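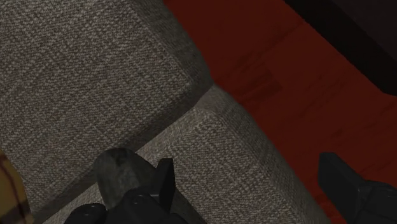

Image: Wanting Zeng / Jinfeng Bai

Upholstery Wear in Shared Student Housing
17 August 2020

Our project looked at how long sofa fabric lasts in dorm lounges. We sent a survey to students at Zovinmont Hall and got 71 replies. Most people said the seat fabric wears out first, then the arms.

We also rubbed 4 fabric samples by hand with a dry cotton cloth, 100 strokes each. The tweed-type weave showed the least pilling. The plain cotton was the worst – it had fuzz after about 3 minutes.

Mixed-color yarns also hide small stains better than solid colors. We did not test cleaning products or sunlight. Our samples were small, so the results only give a first idea of which fabric to buy.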